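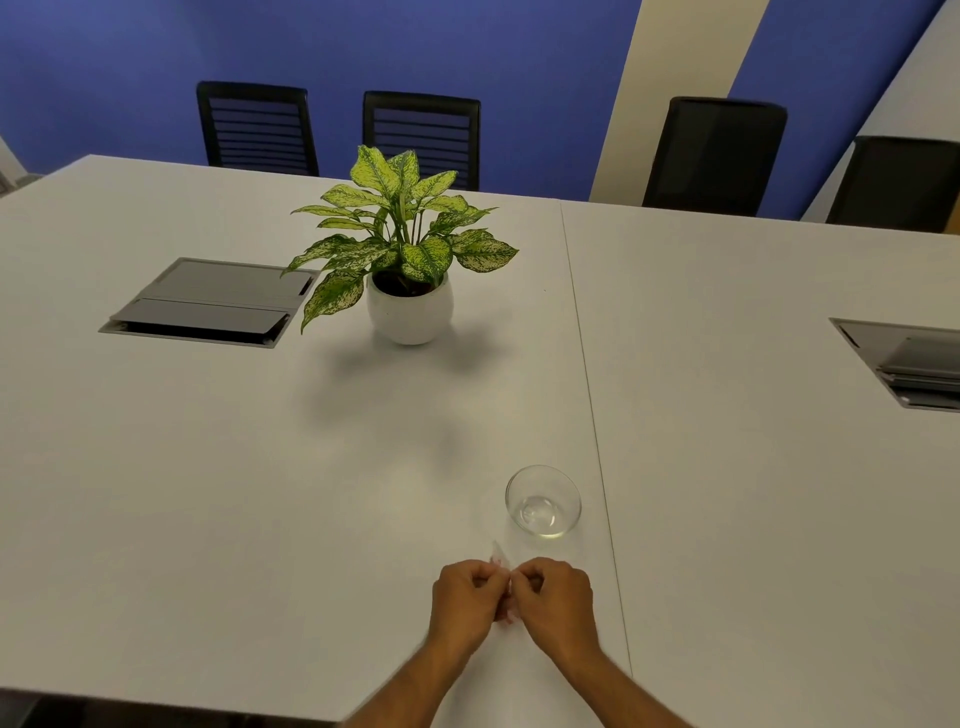

Picking a first task for your imitation learning entry is the most fun part of the Gistcombe student challenge, and also where most teams lose a week. Our advice: go small and soft. A crinkled bit of thin wrapper held between the fingertips of both hands, with a glass bowl of water close by on a white table, gives your model plenty to chew on – clear glass, clear water and something you can partly see through!

Step 1. Write the task as one sentence. Ákos wants a verb, an object and an end point, so "tidy the table" gets sent back.

Step 2. Run through it by hand with a teammate calling out each move. Agree on a start pose and tape a card with it to your laptop.

Step 3. Record some 7 practice takes and watch them all before you record anything for real. Look for fingers hiding the object at the moment of the grip.

Step 4. Name your folders by team, task and take. Damilola's loading script (it's wonderful, go thank her) skips anything else.

Step 5. Train on the small set first. If the loss looks weird, check the labels before you touch the settings – ours had left and right swapped for two days.

Post your task sentence on the Urcombe board and Sơn or Adeel will reply with comments.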